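From: Nuria Araya
To: Turnden Owners list
Date: 19/03/2011
Subject: Re: Asking prices on Hamdy Street

Gerasimos Theodorakopoulos wrote:

> Does anyone know what the corner house on Hamdy went for? The sign came
> down and I can't find a price. We hope to list in the spring and our
> agent is talking very low numbers. Is it that bad out there?

Hello Gerasimos, and hello to everybody I haven't written to since the holidays (I owe several of you a letter, I know!).

The corner house isn't sold, it's under contract, so there won't be a price in the county records until they close. Kayode Tijani lives next door and was told the end of March, but the bank still has to sign off and you know how that goes. When we bought in 2000 the whole thing was over in a few weeks, and now people wait and wait. 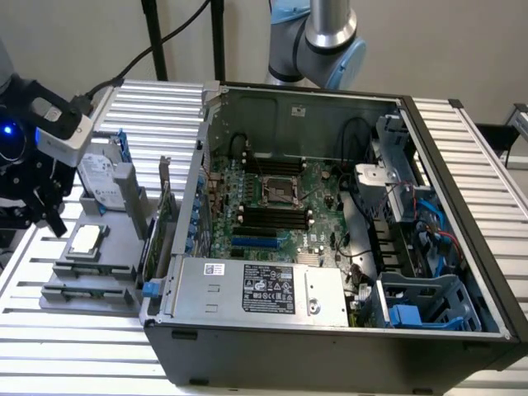

Open computer case beside a tray of parts

I wouldn't lose sleep over the low numbers just yet. Ask your agent which sales she is comparing you with. Ours had put in two foreclosures from over in Pledlow, a different school district altogether, and once Libor Havlíček pointed that out to her she went back and did it again with houses on our side of Rudard Road. It came out a good deal kinder. Do get a second opinion too, it costs you nothing but an afternoon and a pot of coffee.

If you want to see our paperwork, come by any evening, we're still at 898 and the porch light is on. Give my love to your mother.

Warmly,
Nuria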